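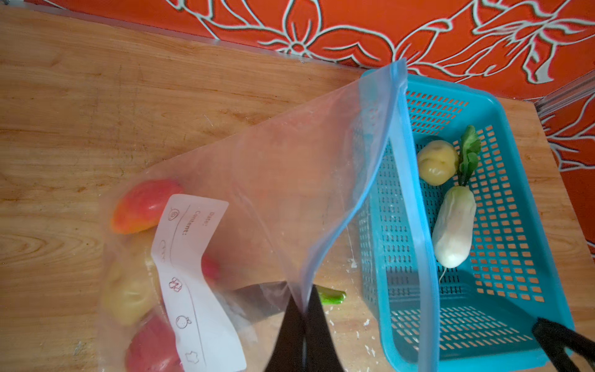 Watches > News > Independents

Plurkow brings back the Biltgate as a hand-wound watch

November 10, 2019

The small watch firm Plurkow has confirmed that the Biltgate, which left its catalogue when the old supplier of quartz movements closed, will return as a hand-wound model. The first pieces go to the people who put their name on the list in October, and after this the watch will be sold through the Hukley shop and through the firm's own site.

For those who do not know the name, the Biltgate was a plain three-hand watch with a cushion case and a railway minute track. It was never expensive and it was never rare, but it has kept its friends. On the second-hand market a clean one with the original buckle is still sold within a day or so, and I have myself lost two of them to faster buyers.

The new watch keeps the shape of the case, although it is a little thinner between the lugs and the lugs themselves have been turned down more. Elie Saliba, who drew the new case, told me that he began by measuring the old ones and found that they did not agree with each other. "The tool was wearing out during the whole production," he said. "So we had to decide which Biltgate was the real Biltgate. We chose an early one, because the corners are sharper." The lug width is 20 mm, so the owners of the old model can keep using their straps.

Inside there is a hand-wound movement with 22 jewels. Plurkow does not make it, and does not pretend to. It is bought complete and then regulated in the workshop in five positions. The firm says that it will print the results on a card for each watch, which I would like to see more often at this price. The small seconds are at six o'clock. The old quartz model had a central seconds hand, and some people will certainly be unhappy about this change, but I find that the lower half of the dial was always too empty and now it is not.

There are two dials, a warm grey and a dark green. I saw both as prototypes on the wrist of Rawan Qudah, who looks after the dials, and she changed from one to the other during our talk so that I could compare them under the same lamp. The grey one has a fine vertical brushing which is only visible when the light comes from the side. The green is matt, and the numerals are printed twice to make them stand up a little from the surface. The hands on the prototypes were still the wrong length - the minute hand stopped before the track - and she assured me that this has been corrected for the production.

The crown is also new. It is wider and has deeper teeth, as it must be for a watch that one winds each morning. I tried it and it is easy to hold, but there was a slight scratching feeling in the last turns. Saliba thinks that this came from the stem of the prototype, which was cut by hand.

The straps are made by Qaisi. Each watch comes with one in calf leather, and a second in grey canvas can be ordered at the same time for a small extra cost. The buckle is signed, with the same narrow letters as in the past. There is no bracelet and none is planned for the moment, though Qudah did not close the door completely.

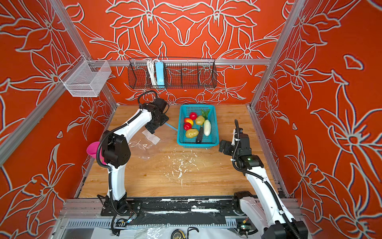 Can the old quartz Biltgate be rebuilt with the new movement?

It cannot, because the hand-wound movement is larger and the old case would have to be cut open on the inside. Plurkow will continue to service the quartz watches for as long as it has parts, and owners can write to the workshop before they send anything.

Water resistance is given as 5 atmospheres. This is enough for washing the hands or for rain, but I would not swim with it, and I would also not wind it with wet fingers, as the crown does not screw down. The crystal is sapphire with a low dome. The case back is solid steel and leaves room for an engraving, which the Hukley shop can do for its own customers.

The question of price is still a little open. Plurkow has given a figure to the people on the list but has asked them not to pass it on until the cost of the dials is final. I was only told that it will be more than the quartz model and clearly less than the firm's calendar watch. When I asked Aitana Carretero, who buys for Hukley, if she expects the watch to sell quickly, she answered that the green one will go first and that she has asked for more green than grey. She has not yet received a reply about this.

The firm will not number the watches and it does not call the model a limited edition. Production will be slow in the beginning, as one watchmaker does all of the regulating, and a second person is now being trained for the same bench. Orders which are placed after the list is served will be taken in the normal way, with a deposit.

Filed under: New releases, Hand-wound, Small makers

Comments

Qusai Hattar
I have the old one since many years and the glass is full of scratches, but I would not sell it. Good that the straps will fit. Do we know the thickness?

Afaf Akl
Small seconds at six is the right choice in my opinion. My father's watch had it the same way. I only hope they keep the dial clean and do not add a line of text about the jewels.

cushioncase
Disappointed about the central seconds. The Biltgate was the one I could use to time my eggs. Will look at the grey anyway.

Qusai Hattar
@cushioncase you can time eggs with small seconds too, you need only to look closer :)

leftwristonly
Put my name down in October and have had one email, very polite, with no delivery month in it. Has anybody on the list heard more than this?

Afaf Akl
@leftwristonly I had the same email. I wrote back and they said that the watches go out in the order of the list, but they did not tell me my place on it.

teelug
Is the canvas strap lined? The last Qaisi canvas I bought was not, and the edges became soft after one summer. The leather ones are very good, I have no complaint there.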